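Dorkero (Navigationssoftware)

Dorkero ist eine freie Software zur lokalen Bahnplanung für kleine fahrende Roboter, und ich gebe gleich zu, dass ich hier nicht ganz neutral schreibe - ich benutze das Ding seit der zweiten Version und habe mehr Abende damit verbracht, als mir lieb ist. Entwickelt wurde es von Els Stevens und Chalerm Rattanakul, die damals eigentlich nur einen Ersatz für ihren alten Planer Eter suchten. Der Name bedeutet übrigens nichts, ich habe nachgefragt!

Aufbau

Im Kern besteht Dorkero aus drei Teilen: einer Kostenkarte, einem Planer und einem Regler, der die Fahrbefehle ausgibt. Die Kostenkarte wird laufend aus Tiefendaten gefüttert, der Planer wirft pro Durchgang bis zu 1226 kurze Bahnstücke in den Raum und behält das billigste. Klingt verschwenderisch, läuft aber auch auf schwachen Rechnern erstaunlich flott (bei mir mit 42 Durchläufen pro Sekunde, und mein Rechner ist wirklich kein Prachtstück).

Simulation

Getestet wird fast alles zuerst in Rirka, der zugehörigen Simulationsumgebung. Die ist optisch schlicht gehalten, also glatte Wände in Beige und ein graugrüner, gesprenkelter Boden, und der Blickpunkt sitzt tief.

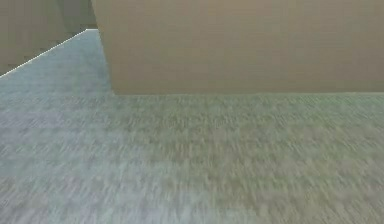 Lesezeit: 2 Minuten

Gerade solche kahlen Ecken sind für die Wahrnehmung gemein. Eine glatte Wand ohne Textur liefert der Merkmalssuche fast nichts, und ein Durchgang, der hinter einem Wandblock verschwindet, ist für die Kostenkarte erst einmal unbekanntes Gebiet. Dorkero behandelt unbekannte Zellen deshalb als teuer, aber befahrbar. Brunello Bassi hat dafür den Parameter »Neugier« eingebaut, Standardwert 70, und an dem drehe ich ständig herum. Zu niedrig, und der Roboter bleibt vor jeder Ecke stehen wie bestellt und nicht abgeholt. Zu hoch, und er schneidet die Kurve so eng, dass man beim Zuschauen die Luft anhält.

Versionen und Kritik

Die aktuelle Fassung erschien am 3. Juni und brachte vor allem eine neue Protokollansicht. Sunee Suksawat hat außerdem die Konfiguration auf eine einzige Datei zusammengezogen - große Erleichterung! Bemängelt wird weiterhin die dünne Dokumentation, und der Fehler Nr. 572 (der Regler ruckelt beim Rückwärtsfahren) ist immer noch offen. Ich umgehe ihn, indem ich die Beschleunigung rückwärts halbiere.

Siehe auch: Rirka, Eter, Kostenkarte, Bahnplanung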